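Fiche de contrôle — essais de tâches ménagères, logement habité
Poste : chambre et cuisine attenante
Contrôle : Colleen Grewal. Relecture : Efa Phillips

1. Arrêt d'urgence accessible depuis les deux pièces : conforme.
2. Passage de porte dégagé : conforme. Refaire le relevé si un meuble est déplacé.
3. Sol carrelé : réserve. Carton à retirer avant tout essai roulant.
4. Objets minces (baguettes, manches) : réserve. Sur 200 prises en autonomie, 176 tenues jusqu'à la dépose.
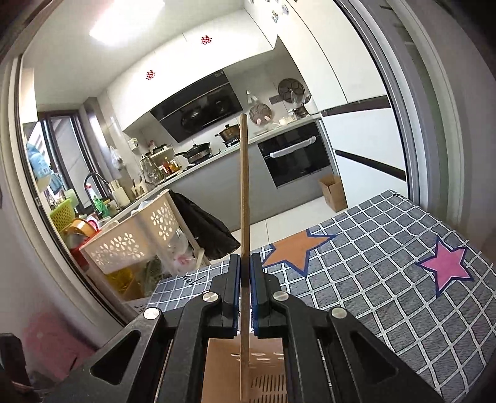
Fig. 1 — Prise d'une baguette en bois, mors à garnitures bleues ; cuisine à l'arrière-plan.

5. Plan de cuisson : non conforme pour l'autonomie. Casserole et poêle restent sur la plaque, avec des couvercles dressés contre la crédence. Opérateur obligatoire.
6. Linge : non évalué. Le pliage demande encore une reprise à la main chez Gedix comme chez Imby.

Commentaire : ranger un objet rigide, oui, sous surveillance. Cuisiner, non. Seuil de vitesse à revoir avec Elis Cadwaladr avant la série de mai.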